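About us

Durkell Kitchens. Commercial catering prep, staff kitchens and tea rooms, started by Iraís Bautista with one van and a borrowed cool room. 8 of us on the tools now, 6 sites, 85 lunches on a quiet day and 124 on a big one. Prapai Chantharasri runs the floor, rosters, ordering, most of the arguments with suppliers.

We brought automation in last year. Short version of how that went: nervous, then busy, then fine. No one lost hours. That was written down before the first arm got bolted to anything, and it's still pinned up next to the roster.

What changed is who does the dull bits. Putting away, fetching, opening and shutting the same drawer all arvo. Sore wrists were our biggest complaint and we wanted fewer of them. The crew now spend more time on menus, on tasting, and on the clients who used to get a rushed hello at the door.

New jobs too. Javier went from dishes to setting up the arms, did his training on paid time and got a pay bump with it. Deng does the teaching shifts, mostly at benches set up like an ordinary home kitchen, clutter and all.
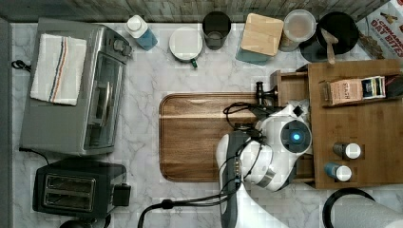

Anyone on shift can stop a machine, no questions asked, and no one has to explain them selves later. Staff get a say before we add anything. They knocked back the Prindano trolley, fair enough, it was too wide for the hallway.

Hiring most of the year. No robot experience needed, we'll teach you. Ring before 10 am or send a resume thru the contact page, Prapai reads all of them.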